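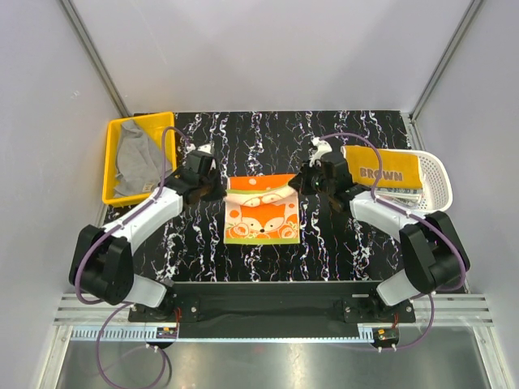

Orange-and-white towel, folded

Towels stopped absorbing after a few months, hard water area

Posted by Zaid Rizk
June 26, 2026

I have a set of cotton bath and hand towels that push water around instead of taking it up. They were fine when new. Now a drop placed on the surface sits as a bead for several seconds before it soaks in. They also come off the line stiff.

Details, in case they matter:
Front-loading washer, normal cotton cycle, warm.
Liquid detergent, filled to the top line of the cap.
Liquid fabric softener in every load.
Water in Lukthorpe is hard. The kettle needs descaling all the time.
Line dried indoors.

I would like to recover the towels before I replace them. Is this detergent residue, softener, or minerals, and does the treatment differ? I have white vinegar, baking soda and washing soda in the house.

3 replies

Carla Tannous
Probably all three, but softener is the first suspect. Softeners deposit a thin layer of cationic surfactant and fatty material on the fiber. The layer makes cotton feel smooth and also makes it repel water. Your bead test is consistent with that. Hard water adds calcium and magnesium salts, and these make the fabric stiff.

The treatment does differ. Acid dissolves mineral scale. Alkali and detergent in hot water lift the greasy part. Run them as separate washes:

Wash one. Hottest temperature the care label allows; 60 °C (140 °F) is enough if the label permits it. Washing soda in the drum, a normal measured dose of detergent, no softener. Half load only, so the water can move through the pile.

Wash two. Same temperature, no detergent. One cup of white vinegar in the softener compartment, so that it enters at the final rinse. Check the washer manual first. Some manufacturers advise against vinegar on account of the rubber seals. Citric acid has the same limitation.

Do not mix vinegar with baking soda in one load. They neutralize each other and you are left with a weak salt solution. Do not use vinegar in any load that contains chlorine bleach, as the combination releases chlorine gas.

Repeat the bead test on a dry towel. If the drop still sits there, repeat wash one. Two rounds fixed mine.

Afterward, stop the softener on towels permanently and measure the detergent. The top line on most caps is for a large, heavily soiled load.

Brenda Kershaw
just throw them in the dryer with tennis balls, works every time for me

Ruba Masri
The dryer will help with stiffness but does not remove a coating, so the absorbency problem would remain. Dryer sheets would make it worse, as they deposit the same kind of material as liquid softener.

Agree with Carla on the order. Two additions.

If you do not have a dryer, shake each towel hard before hanging it and again when it is half dry. Line-dried cotton stiffens partly because the loops dry flat against each other. I leave mine on the rack until fully dry and then give them 15 minutes on low heat.

Second, check the fiber content. Polyester blends never absorb as well as plain cotton, and no wash cycle will change that.

Zaid Rizk
Label says 100% cotton, max 60. Will run the washing soda load first and skip the softener from now on. Thanks.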